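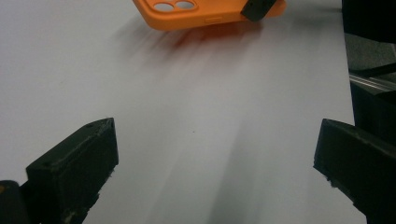 # Sorting Phone Cases by Shape: Term Project Report

Moataz Bennani
Submitted Aug 3, 2018

## 1. What I set out to do

My aunt's repair stall takes in used phone cases by the boxful, and every one of them has to be matched to a phone model before it can go back on the rack. Most have no model name printed anywhere. She does it by feel, and she's very fast! I wanted to find out whether a written key, the kind you'd use to identify a leaf or a beetle, could get a beginner to the right answer using only the shape of the case.

I called the key Filgate, after the street the stall is on. It's a plain paper chart, two sides, with yes/no branches. This report covers how I built it, the sorting station I set up to test it, and how the first round of testing went.

## 2. Building the key

I started with 300 cases from the stall's backlog and measured length, width and corner radius with a cheap set of calipers. That took far longer than I'd planned, and it was nearly useless. Soft cases stretch. I could get two different widths off the same case depending on how hard I squeezed, and the corner radius was worse again. So I dropped the measurements and went to the openings.

The openings are wonderful to work with. A camera cutout has to sit where the lens is, a button bump has to sit over the button, and none of it shifts much even when the case has been in someone's back pocket for a year. The final chart has 18 branch points, and 16 of them are about openings or buttons. The other two deal with the bottom edge (one long slot, or separate holes).

Colour is left out on purpose. The same shell gets sold in every colour going, and I caught myself early on thinking "the green ones are the small model", just because the first few were.

## 3. The sorting station

I wanted a plain, pale surface so that the holes in a case would show up clearly when it was lying flat. A white tabletop did the job nicely. Cases waiting to be sorted go in a clear plastic container so the sorter can see what's left without tipping it out.

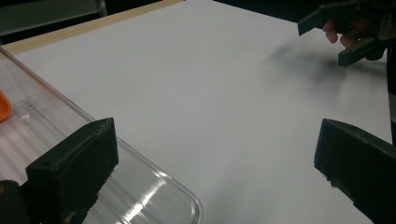
*Figure 1. The clear container on the white tabletop.*

I tried a cardboard box before this and didn't like it. People reached in blind and grabbed whatever was on top, and the little cases sank to the bottom and stayed there. With clear sides they look first. It's a small change but I was really pleased with it, and my aunt has since asked for two more for the stall.

The rest of the kit is simple:

- the Filgate chart, laminated, both sides
- a tally sheet and a soft pencil
- sticky dots for marking any case that beat the chart
- a tray for each of the three families (Ondport, Jikby and Morsy are the nicknames I gave them, so that testers couldn't guess from a brand they already knew)

## 4. Using the chart
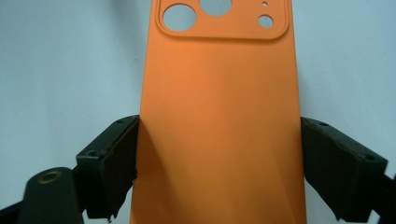
Starting with the camera opening gives the quickest split, so branch one asks whether the lenses share a single window or have a hole each. Branch two asks how many holes there are, and this is where my first draft fell over. I had written "count the camera holes", and testers counted everything. Take the orange case: there are four round openings inside the raised camera rim, two large, one medium and one tiny, and the small pair are likely there for a flash and a microphone. One person would write down two and the next would write down four, and they'd both be following my instructions. The branch now says "count every round opening inside the rim, whatever its size", and a later branch asks how many of them are large.

After the camera come the side buttons. I ask the sorter to run a thumb along the edge instead of looking, as a moulded bump in the same colour as the wall is easy to miss by eye and easy to find by touch. I'm fond of this step. It's the closest the chart gets to what my aunt does.

## 5. First round of testing

Across all the sessions we logged 1035 sorts, counting repeats of the same case by different people. Agreement between testers was good on the Ondport and Jikby trays. Morsy was messier. Two models in that family have the same openings in the same places and differ only in length, so a chart that ignores length can't separate them.

Things that slowed people down:

- flipping the chart over at branch nine (should all be on one side)
- cases with a kickstand covering the buttons
- my handwriting on the sticky dots

## 6. What's next

I'd like to add one length check for the Morsy pair, using a line printed down the margin of the chart so no calipers are needed. The second round is planned for October with a fresh box from the stall, and I can't wait to see what turns up in it.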